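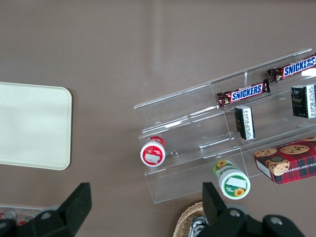
My second week of teaching the arm went better than the first. We call the arm Doton, after the project, and my work is to guide it from a chair with two handles while it remembers what I do. In April I believed this would be like playing a game. It is more like teaching a child to tie shoes when you can only speak through the wall.

The shop goods were the easy part. A Snickers bar is stiff, so you close the fingers in the middle and lift. The round containers are worse, because they want to roll when I come to them from the side. I learned to come down slowly and to wait a little before closing. Waiting is also recorded, and Irileo, who make our software, advise us to cut long pauses out. I cut 28 of them in one evening and my eyes were very tired.

Then we began with the sandwich. For food I have to change my whole hand. If I close as I do for a box, the bread keeps the mark of my impatience, and the arm will later copy it.
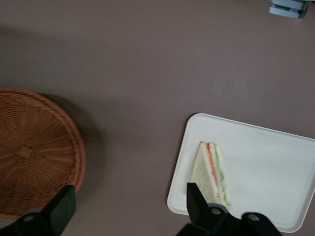 Gheorghița Costache thinks I am too careful with the bread, and that the arm should also see a few clumsy grips, followed by a good correction, or it will not know what to do when something slips. I did not agree at first. Now I keep such attempts in a separate folder, and there are 67 in it.

Tomorrow I will try the same task with my left hand on the main handle.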